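Keeping markers at the board: fitting a magnet to a whiteboard marker

Guidance for room users, Altville Learning Centre
Prepared by Room Services. Questions may be sent to Ruaridh Mackay at the main desk.

The Centre has 79 teaching and meeting rooms, and every one of them has a wall-mounted whiteboard. Markers go missing from these rooms at a steady rate: 982 were replaced in the last financial year. Rooms in which the markers carry their own magnet have needed far fewer replacements, and staff are now asked to prepare markers in this way before placing them in a room.

The work takes a few minutes for each marker and needs no special tools.

What you will need

Whiteboard markers, capped and in working order
One small round magnet for each marker
Clear adhesive tape
Scissors
A dry cloth

Magnets and tape are kept in the stationery cupboard on the ground floor. Please sign for what you take. Magnets should not be removed from noticeboards for this purpose.

Before you begin

Check that the board will hold a magnet. Most boards at the Centre have a steel surface, but the older boards in the Grekilen annexe do not, and markers for those rooms should be left in the pen tray as before. If you are unsure, place a loose magnet on the board and let go. It should stay where it is put.

Test each marker on the board and discard any that write faintly. A worn-out marker is not worth the tape.

Step 1. Clean the barrel

Wipe the barrel with the dry cloth. Ink and hand grease prevent the tape from gripping, and a magnet fixed over a smear will work loose within days.

Step 2. Choose the position

Hold the magnet against the side of the barrel, near the middle. If it is placed too close to the cap end, the marker will swing round when it is hung up, and the magnet will get in the way of the fingers in use. Where possible, leave the colour marking clear of the tape so that users can tell at a glance which marker they are picking up. It does not matter if the maker's printing or the barcode is partly covered.

Step 3. Tack the magnet in place

Cut a short piece of tape and lay it across the magnet and on to the barrel at both sides. Press down firmly with the thumb. The magnet should no longer slide when pushed.

Step 4. Wrap the tape

Starting on the barrel, wind the tape over the magnet and round the marker, keeping it as tight as you can. Two or three turns are sufficient. Thick layers of tape hold the magnet away from the board and weaken its grip. A round magnet on a round barrel will always leave some creases — these do no harm, provided that the magnet is held close against the side. A red magnet remains easy to see through clear tape, even when the wrapping is wrinkled.

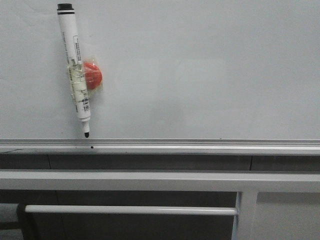

Step 5. Test the hold

Hang the marker on the board by its magnet, with the cap on, and leave it for a minute. If it slips, remove the outer layer of tape and try again.

Step 6. Place the markers in the room

Set out one black, one blue and one red marker in each room, at shoulder height and to the side of the writing area. Record the room number on the sheet at the main desk.

Aftercare

Tape should be replaced when it lifts or becomes dirty. Markers that have run dry should be returned to Omid Nazari in Room 323, where the magnets are removed and used again.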